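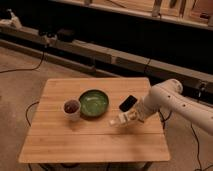

## Open day at the Skovgate learning center

I went to Skovgate in June because Glenys Yeoman told me to, and because the invitation promised lunch. The invitation also promised "a day of open practice in networked learning," a phrase I read several times on the train without it getting any clearer.

Skovgate is the part of the college that runs courses for people who never come to the college. It has a building all the same, a fairly nice one, with a reception desk where you sign in on a tablet. The tablet was not connected to the network. The man at the desk gave me a pen.

### The welcome

Gunther Kuhlmann, who directs the place, spoke for most of the first hour. He had slides, and the slides had arrows. From what I could gather, Skovgate used to put recorded lectures online and wait for students to finish them, which very few did. Now it puts people into small groups of 14, gives them a shared notebook and a tutor, and lets them get on with it. The recordings are still there if anyone wants them. He said this with the face of a man who had personally appeared in many of the recordings.

He was good on the failures, which I hadn't expected. Their first big open course had 2000 sign-ups and 92 finishers. He left those two numbers on the screen for a while and drank some water. Someone near the front asked whether the 92 had been followed up. They had been sent a survey. Kuhlmann moved to the next slide.

### Sitting in on a group

After coffee we were split up and I was put in with a live session on adult literacy teaching, led by Josiane Rey. Visitors sat along the back wall with our microphones muted and our names on the participant list, so that the students could see they were being watched by somebody called "Guest Laptop 3." That was me.

Rey teaches the way some people host dinner. She knew who had a night shift, who had a baby, who would talk only if she left a long enough silence, and she was prepared to leave silences that had the back wall shifting in its seats. The students had each marked up the same short article in the shared notebook, and the talk was mostly an argument about one paragraph. A woman who works in a prison library thought the author had never met a reluctant reader. A retired bus driver thought the author had met one and been rude to him. Nobody summarized anything for the benefit of the visitors, and I enjoyed it more than any session I've attended in person this year.

The notebook itself is a home-grown tool called Otance. It does threaded comments in the margins, and it lets you see an older version of your own notes next to the new one. Rey says that students hate the second feature until spring, when they start showing it to their families. It also logs you out if you look away for long. There is a plan to fix this. There was a plan last year too, according to Glenys, who has a long memory for plans. 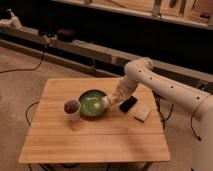

### Lunch, and the ethics panel

Lunch was sandwiches, and we ate them during the ethics panel, so my notes from this part have mustard on them.

The question for the panel was what a college should know about its online students, and for how long. Povilas Kalniņš from the library side took the strict line: collect what you need to mark the work, delete the rest when the course ends, and stop calling it "engagement data" when what you mean is that somebody opened a page. Priit Sakalauskas runs the advising team and wanted more. If a student goes quiet in week three, he'd like to know in week three, and he told us about a student he'd reached too late to help with a deadline. Both of them were right for long stretches, which made it hard to eat and agree at the same time.

It got interesting when Kalniņš asked him who sees the list of quiet students. The answer was tutors, advisers, and "a few others." He asked who the others were. There was some looking along the table. Kuhlmann said he would find out, and wrote it on his hand, or on something very near his hand.

I'd have liked a student on the panel. One had been invited, apparently, and had a class.

### The afternoon

Two workshops ran at the same time. I picked the one on assessment and regretted it a little, as the laughter through the wall was coming from the other one. Ours went through a peer review scheme named Enis, in which students comment on each other's drafts before the tutor sees them. The useful bit was the instruction sheet. Students used to be asked to "give constructive feedback," and they wrote "great job!" and went to bed. Now they are asked to copy out one sentence they didn't follow and say where they got lost. The comments got shorter and a good deal more blunt, and the second drafts improved. I have already stolen this for my own course.

I skipped the closing plenary to catch Rey before she left. I wanted to know how she handles 14 people with one tutor when the college would plainly prefer a bigger number. She said she keeps a folder of every email asking her to take a few more, and answers them in August.

### If you're thinking of going

They hold it again in the fall. Sign up for a live session first, as those fill up, and take whatever workshop is left. The reading list from the day is on the Skovgate site under "Events," then "Past," then a folder named "Chiang" for reasons I couldn't establish. The parking is free but a long way off, and the 4:40 train back doesn't wait for plenaries.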